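How to Log a Shooting Workout and Read the Results

A shooting log is useful only if every session is recorded the same way. The method below is the one used at the Prisstead gym and needs a ball, a rebounder and a notebook or spreadsheet.

Setting up the sheet

Make one row per set. The columns are date, spot, attempts, makes and shot type. Use two shot types only: catch and shoot, and off the dribble. Step-backs go under off the dribble.

Name the spots before the first session and do not rename them later. Corners, wings and top of the key are enough for most players. If you shoot on more than one court, add a column for the court – the line is not always painted at the same distance.

Recording a set

Shoot the full set from one spot before moving. Write down makes at the end of the set, while you walk to the next spot. Do not restart a set that begins badly, and do not add shots to one that ends well. Warm-up shots are left out.

Free throws go on a separate page. Shoot them in pairs between spots, when the legs are tired. 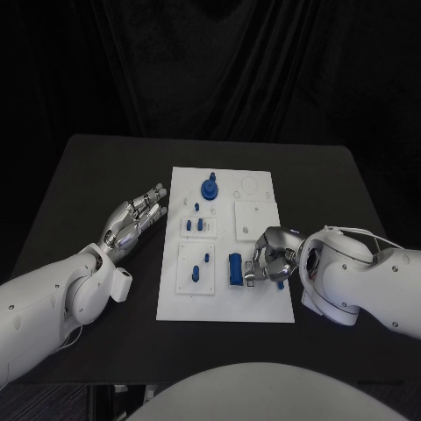

Bo-ram Yeom disagrees with leaving out the warm-up and would log it in its own column, on the grounds that a player who needs a long warm-up will not get one coming off the bench. That is a fair point for reserves. If you add the column, keep it out of the totals.

Reading the numbers

Wait until the log holds at least 695 attempts before comparing spots. Smaller samples move too much from one session to the next.

Compare each spot with itself first. Divide makes by attempts for the last four sessions, then do the same for the four before that. A drop in one spot usually points to footwork. A drop in all of them is more often fatigue, and the fix is fewer sets.

Logs started in January should be closed at the end of the season and a new sheet opened. Keep the old one. The Cerkasik template has a tab for past seasons, but a plain copy of the file works as well.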